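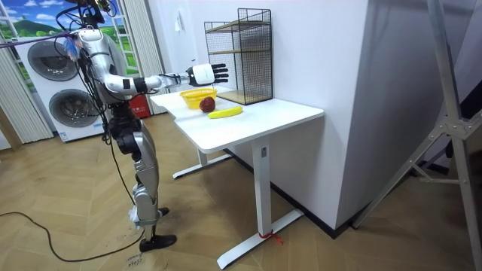
The Yellow Basket Stays

February 3, 2020

So I've been on a bit of a desk kick lately. If you read my October post about the closet in Markville you already know how I get, and my apologies in advance, because I have a lot to say about one white desk and one basket.

The desk first. It's the standing kind, white top with rounded corners, white legs, long flat feet. I went back and forth on white for weeks. Afia Acheampong told me flat out that I'd see every coffee ring on it, and she was right, I do! But I wipe it down at night now, which I never did with the old brown one from Sarmiento, because on the old brown one I couldn't see a thing. I'm calling that a win.

I paid 396 for it, delivery included, and that was after looking at one that cost 2,000 (I sat in the parking lot and laughed). The box was enormous. Viktória Hegedűs came over to help and we had it together in 90 minutes with a break for noodles in the middle. We put one foot on backward and had to flip the whole thing over again.

Now the basket. It's yellow plastic, round, woven or full of little holes, and I love it more than is reasonable. I had a nice gray felt tray picked out for the desk and it lasted four days. Crumbs, fuzz, a sticky patch from a plum. The basket goes under the faucet, gets a shake, and goes back. Done.

It's my fruit basket, mostly. Apples are the big one, the dark red kind, and there is pretty much always one sitting next to the basket instead of in it. I take it out meaning to eat it, then I get busy, and it just keeps me company until three o'clock. Pears go in the fridge. I tried bananas and they made everything else go soft so fast, so they stay out of it.

My one rule for the desk is that if it isn't fruit or something I'm using right this minute, it goes somewhere else. Mail goes on the hook by the door. Pens live in a drawer. I have broken the rule plenty, mostly with receipts, and once with a whole bag of potting soil that I swore was only staying overnight.

Next on my list is the floor, which has pen scribbles on it that I keep meaning to scrub. Viktória says rubbing alcohol on a rag, Afia says a melamine sponge and go easy. I'll try the rag first, in a corner, and report back. I also need a second basket for onions, and I've only seen this shape at Pastia, over in Pridstead, so if you spot a green one please let me know!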